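Last updated: 9/19/22

OK so I have now been learning to bake rye bread for a full year and I have Thoughts. Thread, because I can't shut up about it and my family has asked me to take it elsewhere.

First thing. My starter is named Flandinum. I don't remember why. I was very tired the week I mixed it up and it sounded Roman and important. It lives in a pickle jar on top of the fridge and it has outlasted two toasters.

Rye is not wheat! I know that sounds dumb but I spent four months treating it like wheat. I kneaded it. I did the window test on it. I stood there stretching a lump of wet cement at the ceiling light wondering what was wrong with me.

You don't knead it. You stir it, you smear it into a tin with a wet spatula, you walk away. That's the whole technique, and I found it on page 303 of a library book I'd already renewed three times.

My basic loaf, since people keep asking in my DMs: 468 grams of whole rye flour, 200 grams of ripe starter, water until it looks like brownie batter that gave up, salt, a spoon of molasses. Caraway if you like caraway. I like caraway a LOT.

(Somebody is going to reply that molasses is cheating. I have heard you. I am still putting it in.)

Flour talk. I started on the supermarket stuff, which was fine, and then I drove out to Brekivine and bought a sack from the mill there and oh boy. Smells like a barn in the best way. The loaf came out nearly purple-gray and tasted like something you'd eat on a boat in the fog.

The mill is only open mornings and the road is terrible and I would go again tomorrow. Bring cash. Bring a towel for the trunk, those sacks leak at the seams and I'm still finding flour in my spare tire.

Tins! I have opinions! The long skinny one with a lid makes the prettiest slices but the dough glues itself in there unless you grease it like you're mad at it. I use butter and then a handful of rye flakes all the way up the sides.

My other tin is a Nekona from the thrift store on Herrera Street, dented on one corner, so every loaf has a little dimple. I've gotten fond of the dimple.

Hardest part for me is still the waiting. Rye needs a day to set after it comes out. A DAY. If you slice it warm you get a gummy knife and a sad sandwich. I have done this maybe nine times and each time I was sure it'd be different.

What works for me is baking right before bed. I wrap it in a dish towel, go to sleep smelling it, go to work the next day thinking about it in meetings, and by dinner it's ready.
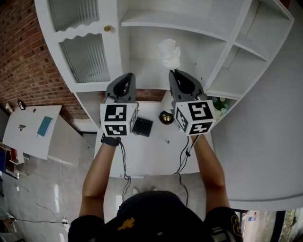 And by ready I mean thin slices, real butter, pickled onion. Or cream cheese and a few of those tiny sour plums. Or just standing at the counter at 11 pm with salt on it, no plate.

Questions I got after last week's posts, quick ones.

Does it freeze? Yes, really well. Slice first, put parchment between the slices, and toast straight from frozen. I've got a loaf and a half in there right now.

My starter smells like nail polish, is it dead? No, it's hungry. Feed it twice a day for a few days and keep it someplace warm. Mine got like that over the summer and bounced right back.

Can I do it with half white flour? Sure - it'll be a lighter, bouncier bread and you can knead that one if you miss kneading. It's good with soup. I don't make it much anymore.

How much did the last one weigh? Hmm, I only weighed the raisin mini loaf. 602 grams out of the oven, and it was gone by lunch, so I can't tell you how well it keeps.

Next up I want to try the kind you steam overnight in a low oven, where it comes out almost black. I've read five recipes and they disagree on everything, including whether the lid goes on. I'm going lid on.

If you've made one, please tell me how low is low. My oven's bottom setting is a mystery and the dial is worn off - I've been going by where the scratch is.

Also looking for a bread knife that doesn't skate off the crust. Mine's fine on tomatoes and useless on everything I bake. Recs welcome, cheap ones especially!

Contact | © 2022 All rights reserved | Back to top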